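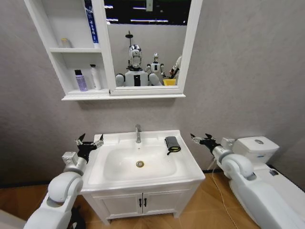 Gonov two-arm unit at a bathroom vanity, grippers open, cloth on the counter to the right of the faucet.

Gonov Two-Arm Washroom Unit
Sold and supported by Motirholm

The Gonov is a humanoid service robot with two arms and a camera at the head. Motirholm supplies it set up for washroom work: wiping counters and basins, putting bottles and tubes back on open shelves, and folding and hanging cloths. It is meant for hotels, care homes and serviced apartments where the rooms share one layout or a small number of layouts.

What it works with

The standard grippers have two slender fingers and a pointed tip. They handle a folded cloth, a pump bottle or a toothpaste tube without a tool change. For single-lever faucets the robot pushes the lever with one closed gripper and keeps the other arm clear of the basin. Round knobs need the Leller padded fingertips, sold separately.

Cabinet doors with small vertical handles can be opened if there is room for a fingertip behind the handle. Flush doors without handles are not supported.

Mirrors

Large mirrors used to cause trouble with earlier head cameras, which sometimes took a reflection for a second object. The current software lets you mark each mirror once during room setup. Anything seen inside the marked area is then left out of grasp planning. Mark the mirror again if it is moved or replaced.

Specifications

Reach per arm: 900 mm
Weight with battery: 82 kg
Run time on one charge: 93 minutes, light wiping
Order number, standard kit: 3130
Grippers: two-finger, black, replaceable tips
Emergency stop: on the back of the body and on the handset

In the standard kit

Robot with both arms fitted
Head camera
Two sets of gripper tips
Charging dock and handset
Six cloths
Room setup software, one site

Options

Leller padded fingertips (pair)
Ferraro floor dock, for rooms with no free wall outlet
Spare battery

Limits

The unit is not sealed against spray and should not be used with a running shower. Keep standing water off the floor. It will wipe the outside of a toilet tank and the closed lid, but we do not offer bowl cleaning. Glass bottles should be moved by staff before a run.

Setup and training

Setup takes one day on site for the first room type. Additional room types can be taught by your own staff using the handset. Hanne Lahtinen runs the operator course every Wednesday at Motirholm, and two places are included with each unit.

Orders placed now ship in October. Prices are given on request and depend on the number of room types. Use the contact form and quote the order number.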